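4.2 Dialect words for small streams

The richest part of our material came from the hill villages above Taradberg, where older speakers still separate kinds of running water that the standard language lumps together. We had expected a handful of terms. What we got was a whole working vocabulary, and it was a delight to collect! A stream that dries up in summer has its own name, and so does one that runs under stones where it can be heard but hardly seen.

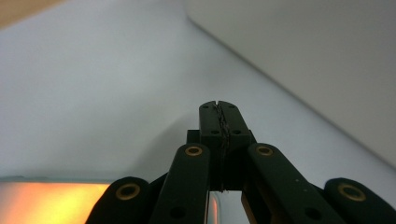 Speakers in Firgate share most of these words but use them differently. The term for a hidden stream, for instance, is used there for any ditch beside a road. Ayaaba noticed this during her second round of interviews, when a farmer corrected her pronunciation and then her meaning. We went back over the earlier recordings with that in mind and found the same split in three more households.

Figure 2. Two phone cases and a white bin on a table.

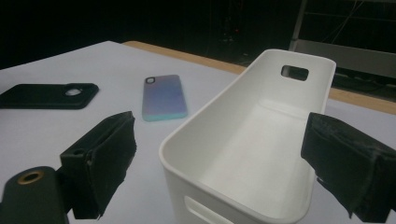
Do younger speakers still know the words? Many recognize them when they hear them, but few under 70 offered one without being prompted, and those who did had usually grown up with a grandparent in the house.

Place names tell a happier story. The old word for a summer-dry stream survives in field names all along the Eltach valley, often with its ending worn down to a single vowel – Rallis found it on a milk delivery list from one December, spelled in two ways on the same page. People who say they have never heard the word use it every day to tell a visitor where to turn.

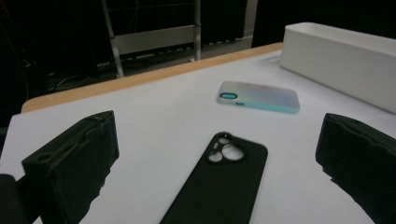

The Lawal side of the ridge is less clear. Its field names look similar on paper, but the stress falls on the first syllable, and that points to a different root. We are keeping the two groups apart for now and return to them in Section 5, where the sound changes are treated in full.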